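The Second Life of Odd Plates

Berwyn Ruddock buys dishes one at a time. His shop in Curnberg has 156 plates on the shelves this week, and very few of them match. Most came out of house sales in Flollthorpe, where full sets go to dealers early and the leftovers sit in boxes until the afternoon.

"People used to ask me for eight of everything," Ruddock says. "Now they ask for two."

Small households are part of it. So is price. A single dinner plate at the shop costs up to $12, and a chipped one goes for far less. Customers who break a plate come back for another in a color they like and don't worry about the rest of the cupboard.
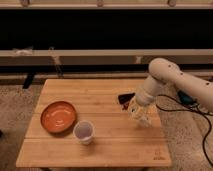
Ifeanyi Aliyu started buying this way after a move to Tralaveck, when a box of wedding china arrived in pieces. She kept the two bowls that survived and filled in around them over the next year. Her one rule is size. Plates that differ by more than an inch won't stack well, and she has a narrow shelf.

Ruddock gives similar advice. Bring a plate from home and hold it against the one you want. Run a finger around the rim to feel for chips. Be careful with old glazes, which may contain lead, and keep any you are unsure of for display.

He has been at it for 21 years and still has trouble with saucers. They arrive by the crate, long after their cups are gone, and he sells most of them to gardeners, who put them under flowerpots.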